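How to Make an All-White Work Box for Small Items

By Ashraf Soliman
January

14 shares | 6 comments

A work box is a bench top with white walls around it. It keeps small things from rolling onto the floor, and it gives you a plain background so a light-colored part doesn't get lost against wood grain or clutter. I use mine for sorting, gluing, and cleaning up small plastic pieces. It took me one afternoon to put together and two evenings to paint.

What you need

One board for the floor of the box
Board for the back, two sides and a low front
Wood glue and short screws
White primer and matte white paint
Sandpaper, 120 and 220 grit
A small foam roller and a narrow brush
White caulk
A tape measure, a square and a pencil

I bought the board precut at Filali, the lumber place on my side of town. You can cut it yourself if you have a straight saw guide.

Choose the size

Sit or stand where you plan to work and reach forward with both hands. The back wall should be a little past your fingertips. Mine has a floor 95 cm wide and 71 cm deep. Write your numbers down before you go to the store, and check that the finished box will fit through the door of the room. I had to take mine in through the garage.

The front should be low enough that your forearms clear it. If anything is going to be mounted at the front, mark those openings on the panel now and cut them while the board is still loose. Rectangles are easiest. Drill a hole in each corner, saw from hole to hole, and square up the corners with a file.

Put it together

1. Lay the floor board flat and check it with a straight edge. Send it back if it's bowed.
2. Glue and screw the back wall to the floor.
3. Add the sides. Check each corner with the square before the last screw goes in.
4. Fit the front panel.
5. Wipe off the extra glue with a damp rag and leave the box overnight.

Paint

Fill the screw holes, then sand everything with the 120. Vacuum the corners well. Brush the primer into the joints first and roll the flat parts after. When it's dry, sand lightly with the 220 and put on two coats of white.

Use matte. I tried a satin from Droltov on my first box and every lamp in the room showed up in it as a bright spot. Run a thin bead of caulk along the inside joints after the second coat and smooth it with a wet finger. Without it, dust and tiny parts collect in the gap.

Let the paint cure for several days before you set anything heavy on it. I waited two days and have a ring near the back wall to show for it.

Lighting

One strong lamp gives you one strong shadow, and a small part can sit inside it. Two weaker lamps, one on each side and pointed at the walls, work better. My lamps are 600 lumens each. 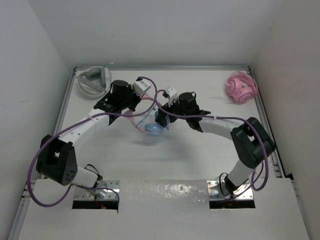

Set the item you're working on near the middle of the floor. Most of the light ends up there, and you have the same amount of space on either side. Colored pieces are easy to follow against the white. White ones are harder, so keep a sheet of gray paper handy and slide it under them.

Cords need some thought too. Leave enough slack that nothing pulls tight when you move, and tie the cord where it wants to wander. Small zip ties are fine. Don't cinch them all the way down the first time, or you'll be cutting them off again.

Keeping it clean

Wipe the floor of the box with a barely damp cloth at the end of the day. Pencil marks come off with a white eraser. Glue drips are best left to harden and then lifted with a plastic scraper. For scratches, keep a small jar of the wall paint with a tight lid. My current box has been touched up 17 times, mostly along the front edge where my sleeves rub.

If the floor gets too worn, cut a sheet of white board to fit and drop it in on top.

Get new how-tos by email. Enter your address to join the newsletter. You can unsubscribe at any time.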